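# The gripper that wouldn't let go

August 16, 2023

I lost most of two weeks to a fault in the tile arm, and I'm writing it down while I still remember the order things happened in. The job is simple to state: pick up a mahjong tile, put it in a row on the mat, go back for the next one. 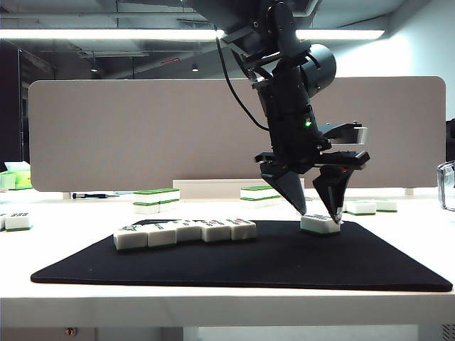

## What it was doing

The arm runs a loop I've had working since last November. It comes down over a tile, closes the two fingers, lifts, moves across, lowers and opens. The controller is a secondhand Koltar board and the sequencing is done by a script I call Shim, which started as a stopgap between the board and my laptop and never got replaced.

The fault was at the release. The arm would lower a tile to the end of the row, the log would say the fingers had opened, and the arm would go up with the tile still in them. Sometimes it carried the tile all the way back to the pickup spot and tried to close on the next one with the first one still held. Twice it pressed down hard enough to shove the mat sideways. The second time, it chipped a corner off a tile, and I hit the power switch with my hand closer to the fingers than it should have been.

That last part is the reason I stopped running it unattended. The arm isn't large, but the fingers come together at narrow tips and there is enough force behind them to hurt. I'd been reaching in to straighten tiles between cycles for months without thinking much about it.

## What I thought it was

My first guess was the tiles. They're smooth on the face and the backs are a different material, and I thought the fingertips might be picking up residue and sticking. I cleaned the tips with alcohol, cleaned a batch of tiles, and ran it again. It failed on the ninth pick.

Then I blamed the mat. It's a fabric-like pad, and a tile set down on it can lean a little. If the tile leans toward one finger, that finger might drag it when it opens. I tried a run straight on the tabletop with the mat taken away. The tiles slid around more, which made the row ugly, and the release fault was still there. I put the mat back.

After that I slowed everything down. This helped, or seemed to. I got through a full evening with no failures and told Shona Gourlay, who had lent me the board, that it was fixed. The next morning it failed on the second pick. I wrote to her again and she asked whether I had ever measured the finger opening with a ruler instead of reading it off the log. I had not.

## What it was

With a ruler next to the fingers, it took ten minutes. On a good release the tips opened to 29 mm. On a bad one they barely moved, and the log still said 29.

So the number in the log was the number Shim had asked for. I wrote it that way myself. Early on, the position readings coming back from the gripper were noisy, and I got tired of seeing them jump, so I had the script record the commanded value "for now" and forgot about it. Every graph I'd been studying was a graph of my own instructions.

Once I logged the real readings, the pattern was easy to see. The gripper was getting the open command and starting to move, and then the board was dropping its output. The board has a protection setting that cuts the drive when the current stays high for too long. I'd set the closing force high in the spring because a few tiles had slipped, and the gripper was holding that force for the whole trip across the mat. By the time it had to open, the board was close to its limit, and the extra draw at the start of the move tipped it over. It recovered by itself a moment later, by which time the arm was already going up.

That also explains the good evening. I'd slowed the arm down, but I had also started late, with the window open. My guess is the motor was running cooler. I haven't tested that and I don't plan to.

## What I changed

- Closing force is down by almost half. The tile only has to be pinched, and it's light.
- After the fingers touch the tile, the force drops again to a holding level.
- Shim now logs both the commanded opening and the measured one, in separate columns.
- The arm won't lift after a release until the measured opening passes 22 mm. If it doesn't get there in 600 milliseconds, everything stops where it is and waits for me.
- There's a stop button at the front of the table, wired into the motor supply. Before this I was reaching around the back for the switch on the power strip.

The check before lifting is the one I should have had from the start. Rosângela Conceição reads these posts and runs a much bigger cell at work, and when I described the fault to her she said they don't let any motion follow a grip change without a sensor agreeing to it. I knew that as a rule for factories. I hadn't applied it to a table with game tiles on it.

I also stopped putting my hands in during a run. If a tile is crooked, I press stop, fix it and start the cycle again. It's slower and I've caught myself reaching in anyway, so I may add a light curtain. Travik sells a short one that would fit along the front edge, but the price is more than I paid for the board.

## Where it is now

I've done up to 60 picks in one sitting with the new settings. The stop has triggered once, on a release where the tile had turned in the fingers and one tip caught on it. The arm held still, I pressed the button, took the tile out and restarted. The row itself still comes out slightly curved, and I think that's a calibration offset at the shoulder. It's a separate problem and it doesn't hurt anything, so it can wait.

If you're using the older version of Shim from my Travwood post, the logging bug is in there too. Look for the line in the gripper section that writes the target value to the position column, and swap it for the reading. The readings will be noisy. Average a few of them if that bothers you, but leave them in the log.

Next on the list is the chipped tile. I've glued the corner back and I'm keeping it out of the set until I find out whether the glue line changes how it sits in the fingers.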